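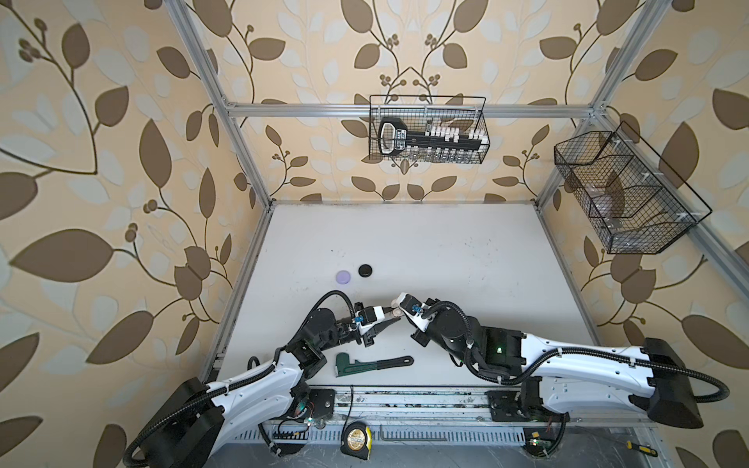 Leaves on the wall, baskets on the bar

Small workrooms are usually painted white, and I have always found this a little sad. In Clutodbridge, where I rent two rooms above a closed bakery, I kept the white for the table only. The walls have paper with big brown leaves on a pale ground. My neighbours thought it was more suitable for a dining room. Perhaps they are right, but I spend more hours with a table of this kind than I spend at dinner.

A strong pattern asks for calm below it. On a white top the eye finds every small thing at once, even two little disks, one lavender and one black, lying next to each other. The white also shows every scuff. I clean mine on Fridays and I have stopped to worry about the marks which stay.

What goes up must be easy to reach

The best decision was to take the storage off the table. Black wire mesh baskets hang on the aluminium bars, a smaller one at the back and a larger one at the right side. Mesh is kind to forgetful people. You see what is inside before you put your hand in, and dust falls through instead of making a grey carpet at the bottom.

I looked at closed boxes first. A set from Mavel cost 282 with delivery, and I would have needed to write labels for all of them. The baskets came from a shop called Lerska and were much cheaper, although I waited for them until February.

In the back basket is the rail for sockets, with its handle end to the left and the white posts in a row. Small metal sockets stand under it, along the bottom.

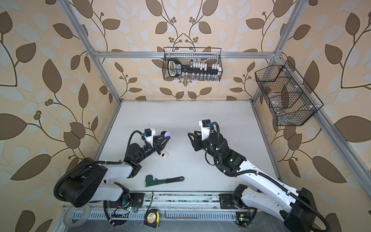

The socket rail in its basket, against the leaf paper.

The larger basket has wire dividers, and I advise to buy this type if you can find it. Without dividers, a light plastic thing always goes under a heavy one. Hang it at an angle, with the long side towards the table, so it is easy to see into. White plastic clips hold it to the post.

For the paper, take one roll more than you calculate. The leaves must meet at the corners, and my first attempt lost 16 inches in every length.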